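Cestard rock shelter 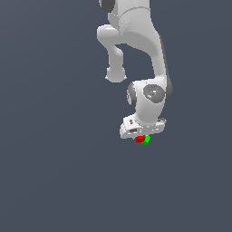

The Cestard rock shelter is a prehistoric site in a limestone valley, known for a long sequence of occupation layers and for a group of bone points found in its lower deposits. It was first recorded by Valeriano Herrero, who collected flint flakes from the slope below the entrance and reported them in a short note. Formal excavation began later under Begoñe Carretero.

Setting

The shelter opens to the southeast, above a seasonal stream called the Fluline. The overhang protects a sloping floor made up of roof fall, wind-blown silt, and ash. Parts of the outer terrace have been lost to erosion. The stream is dry in July of most years, but coarse gravel at the base of the section shows that it once ran at a higher level.

Excavation

Herrero's test pit was dug against the back wall and stopped at a large roof block. Carretero opened a trench on the western side, where the block was absent, and reached bedrock. Sediment was removed in thin spits following the natural layers and passed through fine mesh, with the finest fraction washed in the stream. The position of each tool and each identifiable bone was recorded before lifting. The catalog lists 3194 stone pieces, most of them waste flakes.

Layers

Three main units are recognized. The upper unit contains pottery and sheep bone and has been disturbed by burrowing animals. The middle unit is a compact brown silt with several hearths, small bladelets, and burned snail shell. The lower unit holds larger blades, end scrapers, and the bone points. A thin band of sterile silt separates the middle and lower units across most of the trench, although it is missing near the drip line.

Bone points

The lower unit produced 20 bone points, several of them broken at the tip. They were cut from the long bones of deer, split lengthwise, and finished by scraping. Carretero interpreted them as the tips of light throwing spears. A later study by Kratochvíl argued that the shorter examples were awls, citing polish along the shaft. The two readings have not been reconciled, and the site catalog uses the neutral term "point."

Animal remains

Red deer and ibex make up most of the bone from the lower unit, with smaller amounts of hare and partridge. Cut marks have been identified on 303 fragments.

Related sites

The nearest comparable sequence is at Zirngate, farther up the valley, where the blades are similar but bone tools are rare. The Zirngate deposits have no sterile band, and a direct match between the two sections has not been established.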